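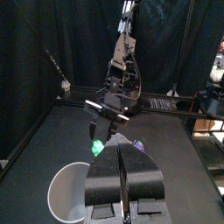

*Black curtains around a dark tabletop, with a small green object and a small purple one on the surface.*

# Hanging blackout curtains around a work table

These steps cover a four-sided curtain enclosure for a table used for small-object photography, projection tests, or any other work where room light has to be kept out. The enclosure hangs from a rail frame fixed to the ceiling. A free-standing frame uses the same measurements, but the feet need ballast and are outside the scope of this page.

## Materials

- Aluminum curtain rail, enough for the full perimeter plus one overlap
- Corner connectors, four
- Ceiling brackets, one per 60 cm of rail and one on each side of every corner
- Gliders to match the rail profile
- Blackout fabric, black on both faces
- Header tape
- Chain weight or lead-free weighted cord for the hem
- Hook-and-loop tape, sew-on type

The parts list assumes the Pelano ceiling rail. The Hindari rail also works, but its gliders load from the end only, so they have to go in before the end stops. Do not mix gliders between the two. The slot widths are close enough that the wrong glider goes in and then jams at the first corner.

## Choosing the fabric

Coated blackout fabric is often sold with a white or cream backing. Check the roll end before buying. A pale inner face bounces light back onto the table and cancels most of the benefit.

Three types are common:

**Coated polyester.** Cheap and fully opaque. The coating has a slight sheen and will show a soft highlight if a lamp points at it. Needle holes stay open, so keep stitching to the edges.

**Wool serge.** Matte, heavy, drapes well. Usually needs two layers to block a bright window.

**Cotton velvet.** Lowest reflection of the three. It collects lint and sheds some of its own for the first few weeks. Brush it outdoors before hanging.

Ask for the flame-retardant certificate if the enclosure is in a workplace. Washing removes some treatments; the care label should say which.

## Measuring

1. Mark the table outline on the floor with masking tape.
2. Add clearance on every side. Allow more on the side where you stand or sit.
3. Transfer the corners to the ceiling with a plumb line or laser. Check both diagonals. If they differ by more than a centimeter, correct the corners before drilling.
4. Measure from the ceiling to the floor at all four corners. Floors are rarely level. Use the shortest figure for the finished drop and subtract 2 cm.

For fabric width, multiply the rail length by 1.5. Less fullness than this leaves the panels flat, and flat panels pull open at the joins. More than double adds weight with no gain in darkness.

## Fixing the rail

1. Locate the joists. Into plasterboard alone, use spring toggles rated for the load, never plain plugs.
2. Fix the corner brackets first, then the intermediate ones.
3. Cut the rail with a fine-tooth hacksaw and deburr the slot with a flat file. A burr too small to see will stop a glider.
4. Join the sections at the corner connectors. Tighten by hand, run one glider around the full loop, then tighten fully.
5. Load the remaining gliders and fit the end stops.

Concrete ceilings need a hammer drill and an 8 mm masonry bit for the Pelano anchors. Check the packet for other makes.

## Sewing the panels

Cut panels to the finished drop plus the top turning and the hem. Press the turnings with a cool iron over a cloth; a hot iron melts the coating on polyester.

1. Stitch the header tape along the top edge, with two rows of stitching.
2. Turn a double hem at the bottom and leave one end open for the chain weight.
3. Feed the weight through and close the end by hand.
4. Sew hook-and-loop tape to the vertical edges, hook side facing out on the left panel and loop side facing in on the right.

Use a size 100 needle for velvet and serge. Lengthen the stitch for coated fabric – short stitches perforate it like a stamp.

## Closing the light leaks

Leaks show up at the top, at the joins, and along the floor, in that order of severity.

The gap between rail and ceiling is closed with a pelmet strip. Cut fabric to a depth of roughly 15 cm and staple it to a thin batten fixed outside the rail. It should cover the top of the panels without touching the gliders.

At the joins, overlap the panels by a hand's width and press the hook-and-loop together from the top down.

At the floor, the hem should hang clear. A draft strip laid loose on the floor works, but it is a trip hazard on the entry side. Leave it off there.

## Checking the result

Turn on the room lights, step inside, close the join, and wait several minutes for your eyes to adjust. Mark each leak with a scrap of tape, then fix them all in one go. Repeat in full daylight if the room has windows.

## Care

Vacuum with a brush head. Re-tighten the corner connectors in May, or whenever the gliders start to catch. Silicone spray on a cloth, wiped along the slot, is enough lubrication. Oil attracts lint.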